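Home Docs Scenes Planner Changelog Contact

Clerora – house-navigation planner, simulated scenes

Clerora is the planning layer that sits between the Mikuš perception stack and whatever robot you have loaded. It takes a scene, a start pose and a goal, and hands back a base path with arm poses attached. On good days these agree with each other.

The Grelden scene set has 182 furnished layouts. Each ships with collision meshes, which are simpler than the render meshes. A slatted cabinet front looks lovely and collides like a brick.
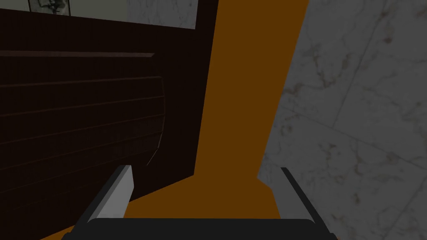
Gripper view, fingers open, cabinet to the left and marble to the right.

Gap checks use the open finger width by default. If you want the closed width, set fingers: closed in the planner config and accept what follows. Plain floors give the depth filter very little to hold on to, so keep the wall planes switched on. Dušan Matoušek turned them off once to save memory and got a very fast planner with a relaxed attitude to walls.

Doorways are planned as a separate stage: tuck arms, line up, cross, untuck. The cross stage gets 7 retries and a budget of 300 planner steps per try. Running out returns DOORWAY_GAVE_UP, a name we keep meaning to make more professional.
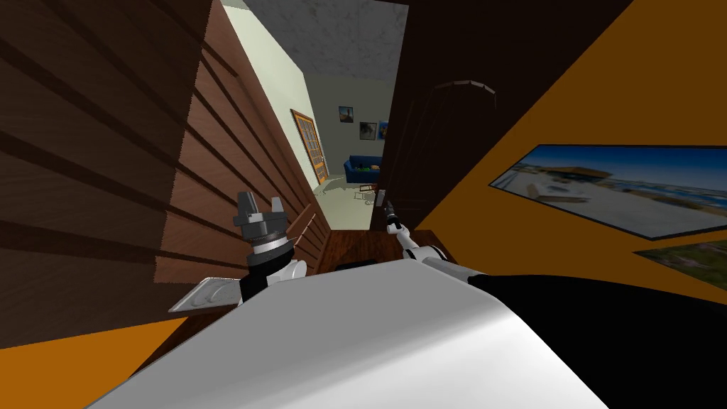 Irnach Motion Planning Group

Both arms count toward the robot's width until they are tucked, and the planner will refuse a doorway it could fit through if one elbow is still out. This is issue 135. It has been open long enough to have its own label.

Known problems

- Rugs are tagged as floor in some layouts and as furniture in others. Check before you blame the base controller.
- Pictures hung on walls have no collision mesh at all.
- Restarting mid-doorway loses the tuck state – start the stage over.

Last updated: November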